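Dulus Chest of Drawers, White Gloss
With Du open shelf unit, sold together or separately 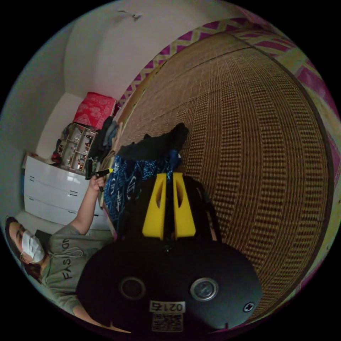
Otport Home Storage | Product page by the Otport catalog desk | Last revised in October

The Dulus is a chest of drawers for small rooms. It comes in white, with glossy fronts and dark slot-shaped handles, and it goes along a side wall where a full wardrobe would take up too much floor. The Du is a small open shelving unit with several compartments, made to go with it. The photo on this page has both in an everyday room, with small items in the compartments and a heap of clothing waiting next to them.

We have carried the Dulus for several seasons. The current version has a stiffer back panel and new drawer stops. If you own the earlier one, the two look the same from the front and can stand side by side. The drawers do not swap between versions.

Size and fit

The chest is 29 inches wide. The Du is 20 inches wide and 20 inches high. You can stand it on the chest or on the floor beside it.

Before you order, measure the wall at floor level. Baseboards take up room, and older ones stick out more than people expect. The back legs of the Dulus are not notched, so with a thick baseboard the chest will stand a little way out from the wall. Use the longer wall strap in that case. Both straps are in the box.

Leave enough space in front to open a drawer all the way and stand behind it. If the chest is going near a bed or a low mat, open a tape measure to the depth of the drawer and check that you can still get by.

Fronts and handles

The fronts have a smooth gloss finish that wipes clean. Fingerprints show on it in strong side light. A damp cotton cloth takes them off, followed by a dry one. Do not use scouring powder, the rough side of a sponge, or glass cleaner with ammonia.

The handles are slots, with no knobs or pulls sticking out. Sleeves and bag straps don't catch on them, and you can walk past in a narrow room without bumping a hip. The slots are wide enough for a whole hand. Lint does collect in the bottom edge of the slot. A dry paintbrush gets it out.

We do not sell the fronts in other colors. A matte white was offered for a short time and has been discontinued.

Drawers

The drawers run on metal side runners and have a stop that keeps them from coming out by accident. To take one out on purpose, open it fully, lift the front edge and pull. To put it back, set both runners in the tracks at the same time and push slowly until the drawer seats. If it goes in crooked, take it out and start again. Forcing it bends the track.

We open and close one drawer from each production batch 1000 times with a normal load of folded clothes. The batch ships if the runners are still level at the end.

Folded clothes are what these drawers are made for. T-shirts, sweatshirts, pajamas, socks and light bedding all fit well. Jeans are fine in the lower drawers. Books, hand weights and canned food are too heavy, and the drawer bottom will sag in time. Replacement bottoms are available from the parts list.

The Du shelf unit

The compartments have no doors. They are for things you reach for every day and would otherwise lose in a drawer: pens and markers, chargers, hair ties, face masks, tape, small boxes, keys. Bottles of lotion or nail polish should go on a saucer or small tray, as the shelf surface can stain.

The unit comes assembled. There are felt pads under it so it can stand on a gloss top without marking it. If you place it on top of the chest, use the two joining screws in the bag taped inside the lowest compartment. They go in from above and need a cross-head screwdriver. Leave the screws out if the Du is going on the floor.

Light things can go above the shelves, such as a cushion or an empty gift box. Keep heavy things down low.

What comes in the box

Dulus chest, flat packed
Drawer runners, left and right, marked L and R
Screw pack and dowels
Short wall strap and long wall strap
Handle slot trims, dark
Printed instructions
Du shelf unit, assembled (set orders only)

You will need a cross-head screwdriver, a hammer, and a drill if your wall is masonry. Wall plugs are not included. Ask at a hardware store for the right kind for your wall.

Assembly

Plan on an afternoon if you are working alone. Two people will get through it faster, and the back panel is much easier with someone to hold it square. Lay the box flat and build on a rug, a blanket or the opened carton. The gloss fronts scratch on bare concrete and tile.

Leave the protective film on the fronts until the drawers are in. Peel it from a corner, slowly. If it has been stored in a cold garage, let the box sit indoors overnight first or the film will tear into strips.

Fasten the wall strap before you load anything. This applies to every chest of drawers, and it applies more if you put the Du on top. Never open all the drawers at once, and don't let children climb on them.

Moving it later

Take the drawers out, carry them separately, and unscrew the Du if it is joined. Lift the chest from the base. Lifting by the top panel pulls the dowels loose. After a move, check that it stands level. If the drawers drift open, turn the front feet out a little until they stay closed.

Care

Dust weekly if the chest is near a window. Wipe spills when they happen. Once a year, take out the drawers and vacuum the tracks. A squeaking runner can be quieted with a small amount of candle wax. Do not use cooking oil, which gets sticky and holds dust.

Goes with

Prorari drawer dividers fit the top drawer of the Dulus without trimming. They can be cut down for the others with household scissors. Prorari shelf liners are available for the Du in clear only.

Ordering and returns

The Dulus and the Du are in stock at the Otport warehouse. Set orders ship in two cartons, which may arrive on different days. Freight pickups go out on Tuesday, so an order placed after that waits for the next one.

Unopened cartons can be returned. Opened cartons can be returned if the parts have not been assembled and the film is still on the fronts. For a missing or damaged part, send us the part letter from page two of the instructions and the batch number from the carton label. Small parts are mailed free of charge.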